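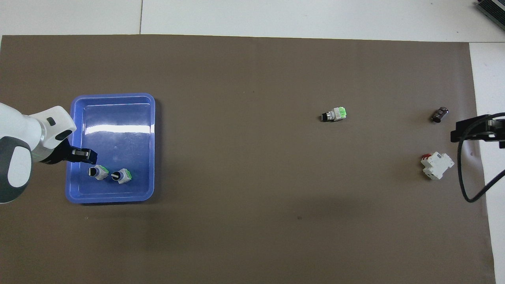 White arm and black gripper over the blue parts tray, with two selector switches in the tray and a third on the mat.

Foratell Bench Sorting Kit – Frequently Asked Questions
Last updated 7/29/18

What comes in the kit?
One arm, one gripper, a controller, a power supply, a parts tray and a work mat. The Bremeck mount is sold separately.

What does it cost?
The kit is $3230 plus shipping. Schools and repair shops can ask for a quote on 2 or more.

What kind of parts can it handle?
Small electrical parts are what most customers use it for: selector switches, miniature circuit breakers, terminal blocks and the like. The parts library has 162 entries. If yours isn't listed you can add it yourself with the teaching tool.

Do parts have to be lined up first?
No. They can lie on their sides and point in any direction. Leave a finger's width between them so the gripper can close. Parts that are stacked or tangled need to be spread out by hand.

Can I use my own tray?
Yes, if the rim is no higher than the one on ours. Run the tray setup again after any change. Very shiny trays can cause missed picks under a strong overhead light. Turn the light down or move it to the side.

Do I need the mat?
We recommend it. Small parts roll on bare tile or a bare bench, and the dark surface helps with light-colored parts. Any flat, dull, dark mat will do.

Will it test the parts too?
No. It picks and places only. Dadum sells a test station that works with the controller, but you need software version 2 to connect it.

How do I keep cables out of the way?
Route them along the outside edge of the mat and clip them down. The arm doesn't know where the cables are.

Can I leave it running overnight?
We don't support unattended use. Someone should be in the room and able to reach the stop button.

Who handles repairs?
Gündoğdu does all arm and gripper repairs. Send the serial number with your request. Orders placed before March have the old gripper fingers – mention this when you ask for spares, as the screws are a different size.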